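### 4.2 Dónde se guarda la fruta y cuándo se tira

Volvemos a la pregunta de la sección 2: si el sitio donde se deja la fruta en casa pesa en lo que acaba en la basura. Muestra de 100 hogares, 50 en Brerlow y 50 en Skiltasberg, todos dentro del proyecto Flirkumero. Trabajo de campo en agosto, mes malo para el melocotón y peor para el plátano. Cada hogar anotaba en un cuaderno qué compraba, dónde lo ponía y qué tiraba. Los que preferían el móvil usaron Lumenta, con los mismos campos. No hubo diferencias en la tasa de respuesta entre soportes (véase anexo B).

Tres lugares de guardado: nevera, armario o despensa, y a la vista. «A la vista» agrupa fruteros, cestas abiertas, bandejas y fruta suelta sobre la encimera. La categoría es demasiado ancha, lo sabemos. En el piloto se intentó separar cesta de cuenco y los codificadores no se ponían de acuerdo, sobre todo en las casas donde conviven los dos y la fruta pasa de uno a otro a lo largo de la semana.

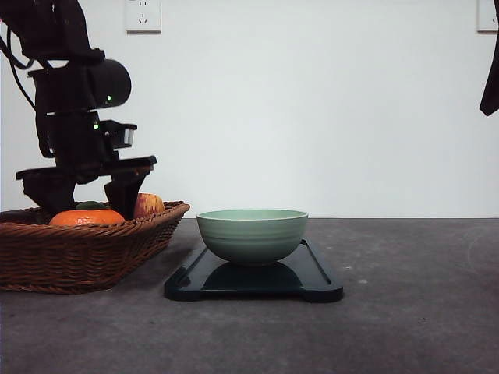

Una participante de Skiltasberg anotó en el margen del cuaderno que lo de la cesta le parecía una pregunta trampa, que en su casa la fruta a la vista se come antes pero también se compra más, y que al final tira lo mismo. La observación es pertinente y obliga a separar dos efectos que en el diseño inicial iban juntos: el de la visibilidad sobre el consumo y el de la visibilidad sobre la compra. Con los cuadernos se puede hacer a medias. La compra está registrada por fecha, el consumo no; solo tenemos lo que entra y lo que se tira. El consumo sale por diferencia, con todos los problemas que eso trae (fruta regalada, fruta que vuelve de la oficina, mermelada).

Se analizaron 400 episodios de descarte. Por episodio entendemos cualquier anotación de fruta tirada en un mismo día, sea una pieza o una bolsa entera. De esos episodios, el 53 % corresponde a fruta que estaba a la vista en el momento de tirarla. Ojo con la lectura: la mayoría de los hogares guarda a la vista la mayor parte de la fruta en verano, así que el porcentaje por sí solo no indica mayor riesgo. Ponderando por lo comprado, la diferencia con la nevera se reduce mucho y en Skiltasberg desaparece. En Brerlow se mantiene, débil.

Motivos declarados. A la vista domina «demasiado madura», seguido de golpes. En nevera domina el olvido, casi siempre en el cajón inferior. La despensa da pocos episodios y no permite decir gran cosa. Los cítricos apenas aparecen en ninguna de las tres categorías; el plátano aparece en todas, incluida la nevera, pese a que la hoja de instruciones no recomendaba guardarlo ahí.

Un segundo punto, la mezcla. Varios cuadernos mencionan que toda la fruta va al mismo recipiente, sin separar por madurez ni por especie. El etileno que desprenden manzanas y plátanos acelera la maduración de lo que tienen al lado, cosa conocida, pero en los cuadernos casi nunca se cita como motivo. La práctica más repetida es poner lo nuevo encima de lo viejo. Lo de abajo queda tapado por el borde y por las piezas recién compradas, y ahí la categoría «a la vista» empieza a ser discutible.
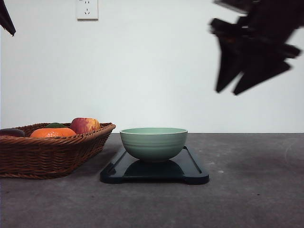 **Figura 3.** Cesta de mimbre con fruta y cuenco verde claro sobre bandeja negra. Ambos recipientes se codifican como guardado «a la vista».

Queda por tanto un problema de medida. Si parte del contenido de una cesta no se ve desde fuera, el lugar de guardado y la visibilidad no son la misma variable, y nuestros cuadernos solo recogen la primera. Para la segunda ronda se propone un campo nuevo, «se ve sin mover nada: sí / no», a rellenar en el momento de tirar la pieza. Supone más carga para los hogares. En la prueba con Lumenta el campo se dejaba en blanco con frecuencia los días de compra grande, y habrá que decidir si se trata como dato perdido o como un «no».

Los modelos de la sección 4.3 usan la categoría ancha, sin corregir. Los coeficientes de «a la vista» deben leerse con esa reserva, en paticular los de Brerlow, donde los fruteros hondos son más frecuentes según el inventario de entrada.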